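Ticket 472 - Gekeck packing line, gripper station
Status: reopened
3 comments - 0 shares

Reported by Aníbal Llanos, packing

Reopening this. It was closed in November as "operator adjustment period" and I don't accept that. The Indness software still stops and waits for a person when it can't decide where to take hold of white sheet material. On my last shift it stopped 28 times. Each time I walk over, press confirm, and walk back to my own bench, where my own work is piling up.

We were told the station would free up one person. It freed up Ñahui's old spot on the schedule, and the rest of us got the walking.

Tried so far:
- restarted station, no change
- raised the wait time to 12 seconds, it just waits longer
- reloaded the grip settings from Stultier, fine for an hour, then the same

Reply, Natnael Tesfamariam, line support, 2:40 pm

I went through the stop log. More than 116 entries carry the same code, "no grasp point." My guess is that mostly white with shallow creases gives it very little to go on.

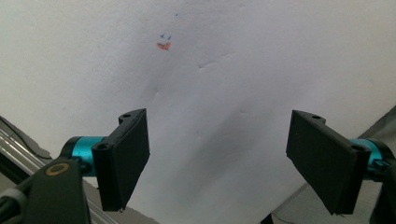

Stultier wants us to collect another month of stops before they look at it. I asked who is supposed to clear those stops in the meantime and got a link to the training page.

Reply, Aníbal Llanos, 3:15 pm

I've done the training page. It says to press confirm.

If this is going to be part of my job, put it in my job and take something else out. Otherwise switch the station to manual - we packed these by hand before and the orders went out. Please leave the ticket open until one of those happens.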